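Home Threads Saved About

Last updated Sep 5, 2019
2 min read

1/ My aunt left me her button tins when she moved out of the house on Pereyra Street, and I have been sorting them in the evenings for longer than I'd like to admit. So this is a thread about sorting small stuff, for anyone else who has inherited a pile of it and keeps walking past the door.

2/ Start with the thing you like best! I began with the glass ones (green, mostly, and a few that look like boiled sweets) and it made me want to come back the next night. If I'd begun with the plain shirt buttons I would have quit by bedtime.

3/ Set a timer for 10 minutes. My neighbor Hipólito Núñez taught me this one, he did his whole garage that way over one November, and he still whistles when he talks about it.

4/ Keep a "don't know" pile and be kind to it. Mine had a brass hook, a bit of a zipper and 200 snaps still on their cards. You don't have to decide tonight.

5/ Mixed-up things are easier to face when they're all in one spot with some walls around them. A little brown toy lizard can sit next to a flat black pad and you can still see both.

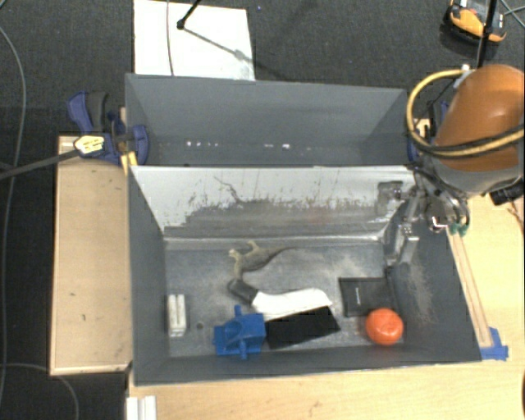 6/ Label last

I wrote my labels first, on nice paper, and then had to throw out nearly every one, because the piles kept changing on me. Pencil and masking tape are plenty. The glass buttons are going to my cousin next week, and I'm keeping the tins.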